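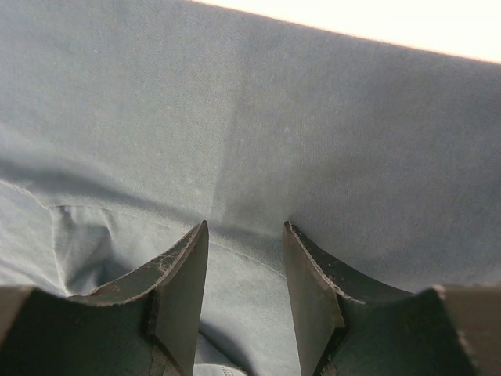
Figure 3. Fine knit fabric in a muted blue-gray, with small pale specks of lint or dust on the surface.

4. Surface Wear and the Decision to Stop Wearing a Garment

4.1 Surface condition as a reason for disposal

The interviews described in Section 3 asked each household to name the last garment it had stopped wearing and to explain why. Change in the look of the surface was the reason given most often for knitwear. Holes, broken seams, and failed zippers were mentioned less often than the project team had expected, and were in many cases described as problems that could be fixed if the garment was otherwise liked. A faded or fuzzy surface was treated differently. Respondents in both Cetomham and Virnosby spoke of it as the point after which a shirt could be worn at home but no longer at work.

The terms people used for surface wear were not consistent. "Pilling," "bobbles," "fluff," and "lint" were used for one another, although they refer to different conditions. Pills are formed from fibers of the fabric itself, which work loose, tangle, and stay anchored to the cloth. Lint and dust sit on the surface and can be lifted off. Even and muted colors tend to make both easy to notice, and a light speck on a mid-tone knit (Figure 3) may be read as wear by a person who is deciding whether a garment still looks presentable. Interviewers were instructed to record the respondent's own word first and to ask afterward whether the material came away when brushed.

Of the 209 garments in the disposal record, 46 were listed by their owners as pilled. When these entries were reviewed by Greenwood and Calvo against the follow-up answers, several could not be assigned with confidence to either condition. They have been kept in the record under the owner's own description and are marked as unresolved in the tables. Readers who wish to compare our results with laboratory abrasion studies should bear in mind that the present data concern perceived condition only. No fiber testing was carried out at this stage.

4.2 Washing practice

Washing practice was recorded by diary. Each household noted the cycle chosen, the drying method, and whether garments were turned inside out. Turning was the least stable of these habits. Some respondents who described it in the first interview as something they always did made no entry for it at all in the diary. Zapata has suggested that people answer such questions according to what they believe proper care to be, and the diary pages tend to support her reading.

Spin speed was a further difficulty. Many machines display a speed only while the cycle is being set, and respondents did not always look. Where a figure was entered, 800 revolutions per minute was the most common setting for loads described as mixed or dark. Delicate cycles were used mainly for wool and for items that had been gifts. The Jeleo detergent sheets handed out at the start of the study were meant to remove one source of variation between homes, but several households set them aside for travel and went on using their usual product. The two groups are reported separately.

Tumble drying was more common in Virnosby, where most of the participating homes are apartments without outdoor space. Respondents there cleaned the lint filter more often and were also more likely to speak of lint as a sign that a garment was wearing out. In Cetomham, where line drying was usual outside the winter months, stiffness and fading from sunlight were raised in its place.

4.3 Folding, stacking, and storage

Storage received little attention in the original design and was added to the second interview at the request of Bach. The reasons are practical. A garment that is folded and stacked is seen only along its edge, and one that is not seen is worn less. Lengthwise folding, in which the item is first reduced to a long narrow strip and then shortened, was reported by most respondents for both shirts and pants.
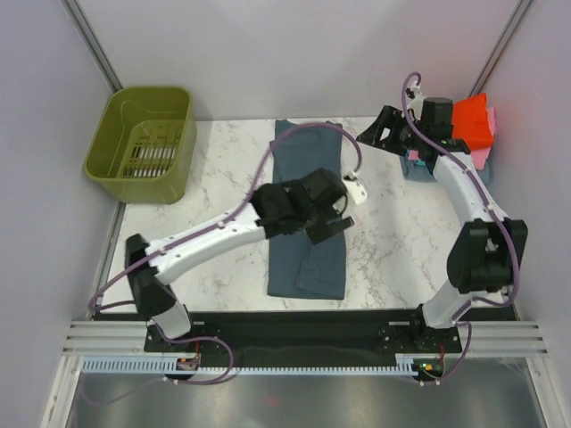 Figure 4. Dark slate-blue garment folded into a long narrow rectangle on a white marble-patterned tabletop. An olive-green plastic basket is in the back left corner.

Respondents who stored folded items upright in a drawer could name more of their own shirts from memory than those who kept them in a flat pile. The difference was clear in conversation but was not measured, and we report it as an observation. Sharp creases along the fold line were mentioned by 14 respondents as a nuisance. Only a few of them connected creasing with wear, and the follow-up questions give no basis for doing so here.

The place where folding was done also varied. Beds were named most often, followed by kitchen tables and the top of the dryer. Households that folded at a table were more likely to inspect items while doing so, and to set aside anything that needed a button or a stitch. Kárason's coding of the interview notes, completed in July using the Overgaard scheme, treats this step as a separate category called "checking." Its relation to repair is taken up in Section 5, together with the answers on mending skills and the cost of local alteration services.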